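Who We Are > Hanar Play Kitchen > About Us

Print this page | E-mail this page

About Hanar Play Kitchen

Hanar is a small play and learning room for children under school age. We run sessions built around one thing, the play kitchen, and we also lend out play kitchen sets to nurseries, childminders and toddler groups. Our name is on the door at Zastton, where the room has been since we opened.

We started with one table and a box of toy food. Both are still the main part of what we do. Children come in, choose some vegetables, put them in a bowl, serve them up and then put the plates back in the rack. The putting back is as much a part of the session as the cooking. Most children do it happily if the rack is within reach and each thing has a place to go.
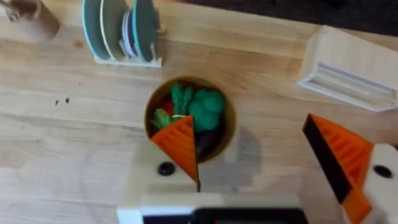
We like soft vegetables for the youngest groups. They are quiet when dropped, easy to grip and light enough for a child to carry a full bowl across the room. They do wear. Stitches work loose, a bit of yarn starts to trail, and then the piece comes out of the box until it has been mended. We would sooner mend than replace, and some of our greens have been sewn up 2 or 3 times.

Bowls and plates are kept plain. We use a few different colours of plate, so that a child can be asked for "the cream one" or "the dark one" and learn the words along the way. A dish rack that holds plates upright works better than a stack, in our experience - small hands can take one plate without pulling down the rest.

The sessions

Each session takes up to 12 children, with a parent or carer staying in the room. There is no set lesson. We put the things out, show the children where they go and let them get on with it. Towards the end we tidy together, and then the table is used for sorting and matching: shapes, rings and other simple pieces with holes to look through or poke a finger in.
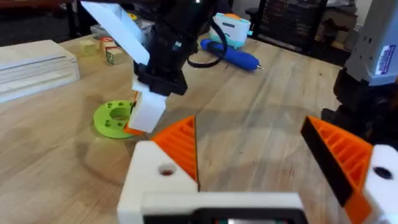
Green ring on the wooden table top.

The lending sets

There are 445 pieces in the lending store at present. A set can be kept for one term. We check every piece when it comes back, and ask borrowers to tell us about anything torn or missing - there is no charge for ordinary wear. Sets for the spring go out from January. Groups in Jivley can have theirs delivered; everyone else collects from Zastton.

If you would like to see the room before you book, please get in touch and we will find a quiet time for you to come.

Page last updated 12/17/18

Contact us | © Hanar Play Kitchen, Zastton | Back to top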